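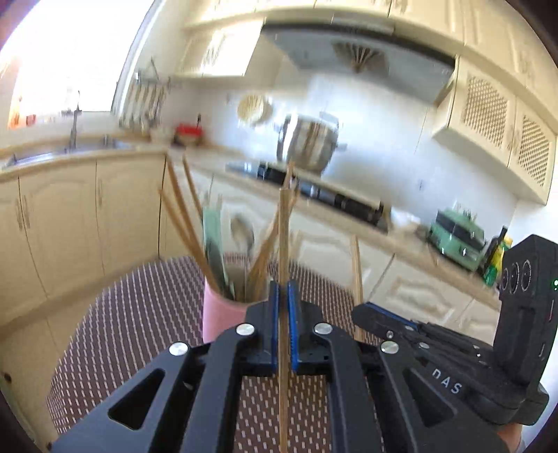 Progress report to Noreck, second period
Project: Teaching household tasks by hand
Prepared by Évan Brunet, Lultside
2023-01-18

Where we stand

You asked for a plain account of whether the hand-held method is worth the second half of the money. My answer for now is maybe, and only for some tasks. The team is more hopeful than I am, and I have tried to be fair to them below.

Recording in homes started in August. We have 83 usable demonstrations of the utensil task, in which a person works a hand-held gripper to take a chopstick or a spatula out of a holder and put it down on the table. The proposal promised more by this date. I don't think the shortfall matters much, as the trouble we are having would not be cured by a bigger pile of the same thing.

What has gone well

People learn the tool quickly. A new demonstrator needs 15 minutes of practice before the recordings are worth keeping, and the remote-control station at Becerra never came close to that. Demonstrators there were still knocking things over after a full afternoon. The hand-held gripper also goes into an ordinary kitchen without anybody moving the furniture, and we get real clutter, real window light and patterned tablecloths at no extra cost.

The blue pads on the fingers grip thin items well enough in a person's hand. I would not read too much into that. A person feels a chopstick start to roll and corrects for it without thinking, and none of that feeling ends up in the recording.

What has not

Chopsticks are the hard case. A single one held upright between the fingers makes a tidy recording. Getting it out of a packed holder is another matter. They fan out in all directions, they cross, and pulling one tends to drag its neighbour along. Our demonstrators handle this with a small twist of the wrist, each in their own way, and the trained arm has picked up something like an average of all the twists. In the last round of trials at Lultside it made 40 attempts and brought out one clean chopstick in fewer than half of them. The spatula went better, though I would be surprised if it hadn't, given how much more there is to hold.

Two other problems:

Reach. Demonstrators lean, shuffle their feet and bend their elbows in ways a fixed arm cannot copy. We now throw out recordings that go beyond what the arm can do, but the check was written late and the early sessions suffered for it.

Bright windows. When the tool is pointed toward daylight, part of the view washes out. Patik's position tracking copes most of the time. When it loses its place it does so quietly, and we have found bad tracks in recordings we had already passed as good. I have asked Patik for a warning flag and been told it is on their list. It was on their list in the fall too.

A word on the numbers in the last report

The success rate given there came from trials run in the same kitchen where the demonstrations were recorded, with the holder in nearly the same spot each time. I signed off on that and shouldn't have. From now on we will report results from kitchens the arm has not been trained on, and you should expect them to look worse.

Spending

On budget overall. Travel is over, mostly parking and a second trip to Becerra to collect the old station. Repairs are under.

Next period

We will stop adding to the general collection and record one narrow thing, a single chopstick taken from a crowded holder, with all demonstrators using the same agreed motion. We will do it in 2 kitchens only and test in a third. If the arm still can't manage it, I will recommend dropping thin utensils from the project and spending what is left on spatulas, ladles and other things with a proper handle.

Decision needed from Noreck: whether the utensil task as written in the agreement can be narrowed this way, or whether you need a formal amendment first. We would like to know before the next sessions are booked.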